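Hortensia Urrego won her council seat by 40 votes and gave it up four months later to lobby for Atiden, a company whose contract she had voted to renew. She broke no law. The city's ethics code covers paid staff and says nothing about council members.

It should. A two-year wait before taking work from a city contractor is a modest rule, and most people in Manalo probably assume we already have one.

Council President Bastien Deschamps says a ban would scare off good candidates. I doubt it. The job pays little and people still run for it. 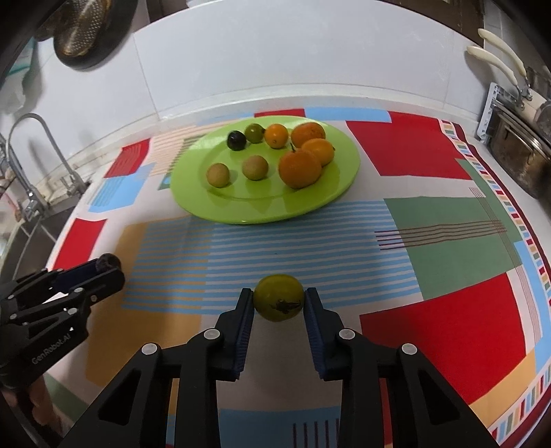 A petition for the change has 1,434 signatures -- enough to put it on the ballot if the council won't act. The council should vote on it in February.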